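Gekik Repair Library – Progress Report for the Period Ending December

Grant holder: Gekik Repair Library
Prepared by: Farzana Seneviratne
For: The Sheikh Fund, small grants desk

Summary of the period

The library is open and lending. We signed up 2,686 members by the close of the period against a target of 1,000 for the full year. Most joined at the counter. The online form was down for much of the first month, and Kasun Patwary has since moved it to the Funix system, where it has been stable.

Lending

Hand tools go out the most, followed by sewing machines and ladders. Late returns are higher than we would like. We now send a reminder the evening before an item is due, and we stopped charging fines under the amount that costs us more to collect. Two sewing machines came back with bent needle bars and have been repaired in house. One carpet cleaner was written off.

Classes

We ran 16 evening classes. Tharushi Siriwardena taught bicycle brakes and basic sewing, and Lutfa Wickramasinghe taught the home electrical safety course. Sewing filled every time. Bicycle brakes did not – the 6 p.m. start was too early for people coming from the Arner plant, and we have moved it to 7:30.

Electrical safety was the class we were least sure of in the proposal. It covers reading the rating on a cord, when to throw one out, and why heaters should go straight into the wall. People bring their own questions, mostly on older apartments with too few outlets.
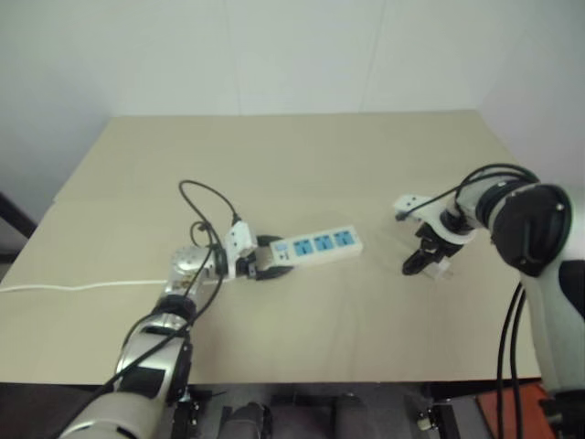

Will the electrical class continue next year?

It will run every other month, with Lutfa teaching and the handouts reprinted in larger type.

Spending

Spending is within budget on every line except shelving. The first quote left out delivery and wall anchors. Kayode Nwosu has asked to cover the difference from the printing line, and we need your written approval before the next claim.

Next period

We plan to finish tagging the tool collection, replace the carpet cleaner, and open one extra evening – staffing allowing. The lease renewal is with the landlord. We will forward the signed copy when we have it.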